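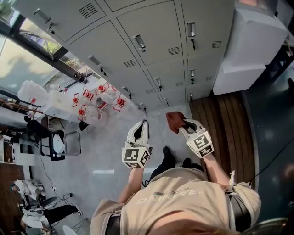 Gray metal lockers in a row. The same cleaning and repair methods work on a single one in a garage.

Looking After Metal Lockers and Cabinets at Home
By Kathleen Corrigan
Updated 14th January

Steel lockers turn up at school clearances and office sales, and they make good storage for a garage, mudroom or basement. Mine came from a sale in Tully and had been standing in a barn since October. The doors stuck, the insides smelled of old gym shoes and one lock had no key. All of that can be put right with things you probably have in the house.

Before you buy
Open and close every door. A door that rubs at the top usually means the locker has been standing on an uneven floor, and that can be fixed. A door that is bent along the hinge side is harder to save. Look at the bottom shelf and the feet for rust. Surface rust is fine. If you can push a screwdriver through it, leave it there. Ask about keys before you pay, and take a tape measure for your own stairs and doorways.

Washing
Vacuum first, with the crevice tool, and get into the seam at the back where the side panels meet. Then wash with warm water and a little dish soap. Use a cloth that has been wrung out well, as water sits in the folded edges and starts rust later. Dry with an old towel and leave the doors open overnight.

Sticker residue comes off with cooking oil. Rub it on, wait 30 minutes, scrape with a plastic card and wash again. Marker usually comes off with rubbing alcohol on a cotton ball, but test it inside the door first. Some paints go dull.

Smells
Baking soda in a saucer works on a mild smell. Put one on each shelf, close the door and change it after a week. For anything stronger, wipe the inside with equal parts white vinegar and water, dry it, and then use the baking soda. Don't use vinegar where the metal is bare. Crumpled newspaper also helps, and it costs nothing.

Rust
Rub small spots with fine steel wool until you see bright metal. For larger patches, use 200 grit sandpaper wrapped around a block and go a little way into the sound paint so there is no ridge. Wipe off the dust, let it dry and prime the same day. I used a gray primer from Fostau and two thin coats of metal paint. It took me three tries to get a gray that matched, and from the driveway the first two looked blue. Take a chip of the old paint to the store with you.

Wear a dust mask for sanding, and if the locker is old enough that the paint might contain lead, use a test kit before you touch it with sandpaper.

Doors that stick or rattle
Level the locker before you do anything to the hinges. Put a level across the top, then slide plastic shims under the low corner until the bubble sits in the middle. Most sticking doors come right at this stage. If one still rubs, put a drop of light oil on each hinge pin and work the door back and forth.

For a rattle, stick a felt pad on the frame where the door meets it – the kind sold for chair legs. One at the top and one at the bottom is enough.

Locks
Use dry graphite in a stiff lock. Oil feels better for a day and then collects dust. If the key is missing, look for a number stamped on the face of the lock. Mine was 2,373, and a locksmith cut a key from it while I waited. With no number, it is usually cheaper to replace the whole cylinder.

Fixing it to the wall
Do this even if the locker feels heavy. An empty one tips easily with the doors open, and children climb. Use 2 screws through the back panel near the top, into studs, with a wide washer behind each screw head. Put the heavy things on the bottom.

Inside
Rubber shelf liner stops cans from sliding. Magnetic hooks hold keys, tape and a dustpan on the inside of the door without drilling. A boot tray in the bottom saves the paint – cut it to size with kitchen scissors if it is a thin one. I keep paint cans, the dog's towels and the Christmas lights in mine. In a damp basement, leave a gap behind the locker for air and check the back for rust every spring.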